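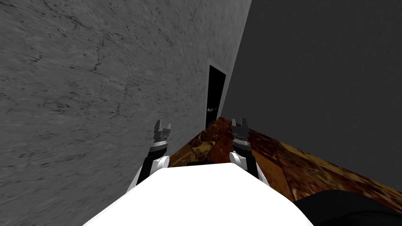 Korkico 公司的机器人小组于 25/07/2025 公布了一项对比测试的初步结果。这项测试比较了两种平行夹爪和两套手臂控制器,对象是一台双臂移动机器人。全部试验目前都在仿真环境里进行,实体样机的测试安排在九月。

参加比较的两种夹爪,一种来自 Pilska,另一种是小组自己修改过的短指型号。两种夹爪都是两指结构,开合方式一样,区别主要在指尖的形状和闭合时的力控制。控制器方面,小组使用了 Desjardins 控制器和内部开发的 Fakness 控制器。两种夹爪和两套控制器互相搭配,一共得到四种组合。

每种组合运行 200 次。任务并不复杂:机器人从走廊的一端出发,双臂保持在身体前方,夹爪张开,朝走廊尽头的一扇黑色的门移动,到达以后用其中一只夹爪握住门把手,再把它压下去。走廊比较窄,所以手臂在移动的时候不能向两侧伸得太多。小组认为,这个限制对控制器的要求比对夹爪的要求更高。

从公布的数字来看,使用 Fakness 控制器和短指夹爪的组合失败 7 次,是四种组合里最少的。Desjardins 控制器和同一种夹爪搭配时,失败 12 次。换成 Pilska 的夹爪以后,两套控制器的失败次数都增加了,最多的一组达到 44 次。小组检查了记录,发现这一组的失败大部分发生在握住把手以后:指尖在把手表面滑动,压力还没有传过去,夹爪就已经离开了。在移动的阶段,四种组合都没有碰到墙壁。

不过,小组也说明,这个结果还不能直接用来判断哪一种夹爪更好。仿真里的摩擦系数是统一设定的,而 Pilska 的夹爪在实际使用时指尖有一层软垫,这一层软垫现在的模型还没有计算进去。如果加上软垫,滑动的次数可能会减少。小组打算先把模型补充完整,然后用同样的任务再运行一遍。

除了夹爪和控制器,视角的问题也在讨论之中。现在的画面来自机器人身体上方,能够同时看到躯干、两只夹爪和前面的门,但是画面倾斜得比较明显。操作人员在检查记录时,需要一点时间才能分清地面和墙面的方向。控制器本身不受这个影响,因为它使用的是换算以后的坐标。小组还在考虑,要不要给操作人员另外提供一个校正过的画面。

九月的实体测试计划使用同样宽度的走廊和同一类型的门把手。Korkico 表示,到时候会先测试失败次数最少的组合,其余三种组合的顺序还没有决定。测试的原始记录暂时只在公司内部使用,补充软垫模型以后的结果会和实体测试的数据一起公布。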